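Restoration and the Right to See What Survives

The Drero Film Archive holds 3,396 reels of silent and early sound film, and most of them have never been shown to a paying audience. A good number were made by small companies that worked for a season or two and then closed. The archive has been asked more than once why it continues to spend money on pictures whose titles mean nothing to the general public. The question is a fair one and it deserves a proper answer.

Our view is that an incomplete film should be shown. For many years the accepted practice among archives, including our own, was to hold fragments back until the missing parts had been found. A five-reel drama of which two reels survived was catalogued, stored at the right temperature and left alone. The reasoning was respectable. Audiences might judge the whole by the part, and a director's reputation could suffer from the loss of a final act for which the director was not to blame. It was also feared that the effort of finding the remainder would slacken once something had been put on a screen.

Experience has gone the other way. The two surviving reels of the melodrama Plamemlow were kept in the vault at Cilwood for decades without a single enquiry. They were screened last October with a short printed summary of the lost sections, taken from a trade paper of the period. Within weeks the archive had received letters from three countries. One contained a set of lobby cards, and another a cutting list which showed that our reels had been joined in the wrong order. None of this material had been hidden. Its owners had simply had no reason to suppose that anyone wanted it.

There remains the matter of how such a film ought to be presented. Here the archive takes a stricter line than some of its colleagues. We do not favour the use of newly generated images to fill gaps in the story, however carefully they are made. A title card stating that a scene is lost, and saying briefly what happened in it, is enough. Viewers are well able to carry a story across a gap. Those who have sat through a serial with an episode missing have been doing so since the form was invented.

Music presents a harder case. Few of the films in our care have a surviving score, and to show them in silence would be false to the way in which they were first seen. The archive commissions new accompaniment where it can and uses a house pianist where it cannot. We would ask only that the musician should serve the picture. A comic chase does not need to be made ironic for a modern audience, and a deathbed scene should be allowed its tears. It has become common for new scores to stand at a distance from the acting, as though embarrassed by it. The acting of the period was broad in places and remarkably quiet in others, and both kinds are damaged by an accompanist who has decided beforehand that the whole thing is quaint.

Cost is the objection most often raised. The Kravchuk Fund met the expense of copying four features, and the archive is grateful for it, but such grants are rare. We accept that a full digital restoration cannot be justified for every title. It does not follow that nothing can be done. A plain scan at modest quality, with its scratches and unsteady frames left as they are, will serve the student and the enthusiast very well. Some 1910s comedies now in circulation were for years known only through copies far worse than anything we would release, and they were loved all the same.
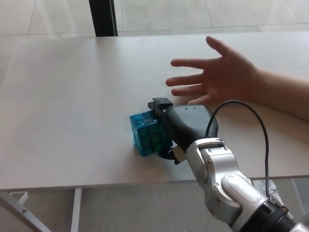 Drero Film Archive, Department of Collections and Access

A plain scan also has the merit of honesty. Wear on a print is evidence of use. Where the damage is heaviest at the start and end of each reel, it tells us that the print passed through many projectors. A missing kiss may tell us what a local censor thought of it. Heavy cleaning removes the dirt and can remove these traces as well, and a decision of that kind should not be taken merely to make a film look newer than it is.

The archive therefore proposes that all fragments longer than 3,000 feet be scanned and made available for viewing, beginning with the Cilwood deposit. Shorter pieces will follow as staff time allows. Each will carry a note of its source, its known gaps and the speed at which it has been transferred. Corrections from the public will be added to the catalogue entry under the sender's name if permission is given.

Members who wish to comment on the proposal may write to the department at the usual address. Comments received by 06/07/2026 will be placed before the trustees with the draft schedule.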